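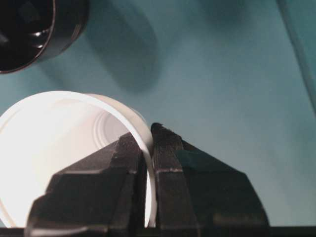
A white plastic cup on its side, with the rings in its base showing through the open mouth.

The cup at the back of the cupboard

Most kitchens have a stack of white plastic cups somewhere. They come home from a picnic or a child's birthday, get rinsed, and end up behind the good glasses. Few people remember buying them.

The plastic cup gets little attention from people who write about tableware. The museum in Skokness, which opened in 1831 as a reading room and now fills two floors with household goods, has a long wall of stoneware mugs and a case of pressed glass. Its plastic drinking cups take up one drawer, and the drawer was labeled only in March.

It is worth opening. Lined up by age, the cups show how much work goes into something this thin.

Start at the rim. The lip of a plastic cup is usually the part that decides whether it is any good. A bare cut edge is sharp and gives way when you squeeze it. A thicker or rolled edge is kinder to the mouth and keeps the opening round when the cup is full. Run a finger along it in the store. If you can feel a seam, you will feel it when you drink.

The base matters almost as much. Many plastic cups have circles molded into the bottom, one inside another, like the ones in our photo. A flat sheet of thin plastic bends easily. Put ridges in it and it gets stiffer, and the cup is less likely to rock on the table. The drawback comes at the sink, where milk and juice dry in the grooves. A bottle brush gets them out. A sponge mostly does not.

Then there is the taper. Cups that are wider at the top fit inside each other, and a stack of 15 takes up little more room than a tall jug. They also stick. If two will not come apart, stand the outer one in warm water for a minute, put cold water in the inner one, and twist. Do not pull straight up - that is how rims split.

At Tanano, a small housewares store near the harbor, white cups outsell every color. The store used to carry 7 shades and now carries 2, white and a blue-green. White goes with any tablecloth, and it shows what is in the cup. It also shows coffee. A paste of baking soda and water, left on for 15 minutes, lifts most of the stain without scratching.

Whether to keep using them depends on what you have. Cups sold as disposable are best kept to cold drinks and thrown out once they crack. Heavier ones meant for reuse will say on the bottom or the package whether they can go in the dishwasher. Fatance, which rents out party tableware, washes its plastic cups on the top rack and retires any with a cloudy lip.

The rest can find other work. The café at Jelínek keeps old ones in the flour and sugar bins as scoops. Gardeners poke holes in the bottom and start tomatoes in them. They hold paintbrushes, loose screws and the batteries waiting to be recycled.

The Skokness drawer can be seen on request, and the museum will take donations until 13th May. It is looking for cups with handles.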